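客室リネン・衣類整理業務の自動化 中間報告

報告者:Divya Devadiga(Simard 宿泊運営部)
提出先:Gomum 助成担当 Chantal Kowalchuk 様

いただいた助成金により、長期滞在棟 Peltmont で衣類整理の自動化を進めております。対象は、お客様からお預かりした服をハンガーに掛け、ラックに戻す作業です。

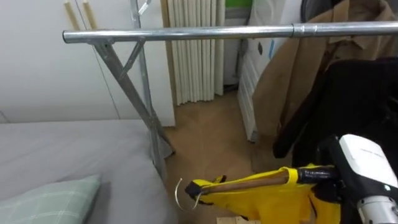 最終更新:2022年5月

今期は、ロボットにハンガーの扱いを教えることに多くの時間を使いました。木製のハンガーは肩の部分が曲がっているため、つかむ位置が少し違うと服が傾きます。黄色いスポーツシャツのような、つやのある服を練習に選びました。担当の係員は2名で、練習した服は延べ400着です。 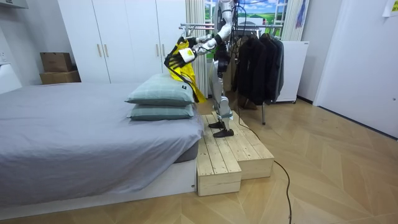
Dwight Fehrからは、服を掛ける仕事が減るのはありがたいが、ロボットの横で待つ時間も仕事として勤務表に書いてほしい、という意見がありました。これはもっともな意見だと考え、今月から「立ち会い」という欄を勤務表に加えました。一回の立ち会いは30分までとしています。

係員の仕事の内容も変わってきました。以前は手を動かす時間がほとんどでしたが、現在はハンガーの向きを確認し、うまくいかない動作を記録する時間が増えています。記録の書き方が人によって違うので、Killian Pichonが共通の用紙を作成中です。
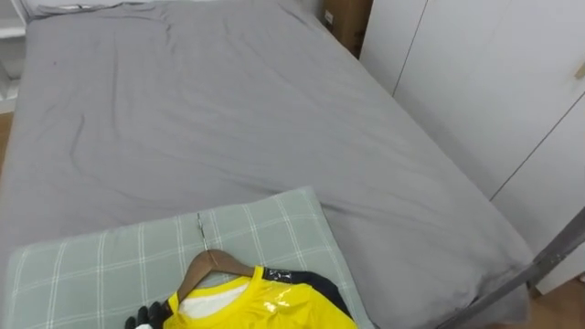 写真提供:Fununar

ベッドの上に服を置いてからつかむ方法は、ラックの前で直接つかむ方法より、係員にとって見守りやすいようです。ただし、ベッドを作業台として使う間はシーツの交換ができません。清掃の順番をどう変えるか、清掃係と相談しております。

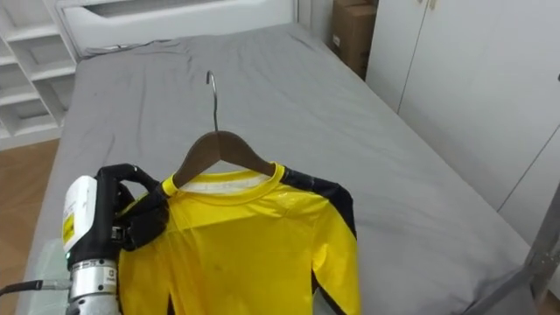
この自動化によって係員の人数を減らす予定はありますか。
今年度の人数は変えません。空いた時間は、お客様への対応と記録の作業にあてます。

次の報告は9月に提出いたします。共通用紙の見本と、立ち会い時間の集計を添付する予定です。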